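Textiles 1: Care and Finishing
Handout 4: Shrinkage and Pre-washing
Instructor: Nisreen Fakhoury
Cadedside Evening School, Room 13

Read this before the practical. Bring your sample envelope and a ruler marked in millimeters.

Why cloth shrinks

Most shrinkage in woven cotton and linen is relaxation shrinkage. On the loom the warp threads are held under tension, and they are pulled again when the cloth is dyed, pressed and rolled. The cloth leaves the mill longer than it wants to be. Water lets the threads move, and they go back toward their resting length. This is why a plain cotton usually loses more in length than in width.

Wool has a second problem. The fibers have scales, and when they are rubbed together in warm, soapy water the scales catch and the fibers creep into a tighter mass. This is felting. Relaxation shrinkage can often be pulled back a little with steam and pinning. Felting can't be undone.

Polyester and nylon shrink very little in an ordinary wash because they are heat-set during manufacture. They can still shrink under an iron that is too hot.

Measuring it

Cut a square larger than you need and mark a smaller square inside it with thread, well away from the raw edges. Pen may wash out. For this course the marked square is 30 cm on each side. Mark the warp direction with a second line of thread so you don't lose track of it.

Measure each direction in three places and take the average. Wash, dry flat, and measure again in the same places without stretching the cloth.

Shrinkage (percent) = (length before - length after) / length before x 100

Worked case: a cotton sheeting marked at 30 cm measures 28.8 cm in the warp after washing. The difference is 1.2 cm. Divide by 30 and multiply by 100, and the warp shrinkage is 4 percent. If the weft reads 29.4 cm, the weft shrinkage is 2 percent. Record the two figures separately. Don't average them.

Allowing for it

If you can't pre-wash, add to the cut length. Divide the finished length by one minus the shrinkage written as a decimal. A curtain panel that must finish at 240 cm in a cloth with 4 percent warp shrinkage needs 250 cm, plus hems. Adding 4 percent to 240 gives 249.6 cm, a little short. The gap grows with higher shrinkage.

Pre-washing

Finish raw edges with a zigzag stitch first. Use the same temperature and drying method the finished item will get. Wash darks alone the first time. Take the cloth out while slightly damp, square it up by hand along the grain, and press with the grain. Interfacing and cotton tape need the same treatment as the main cloth.

For next week

Complete the record sheet for two samples, one cotton and one of your choice. Sheets go to Ravinder Fraser at the front desk. Anyone who missed the grain exercise in February should see me first.

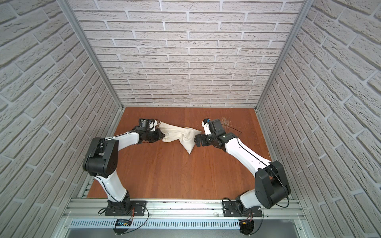

Should a sample be measured while it is still damp?
Wait until it is fully dry and has lain flat at room temperature, as damp cloth stretches easily under the ruler and gives a reading that is too long.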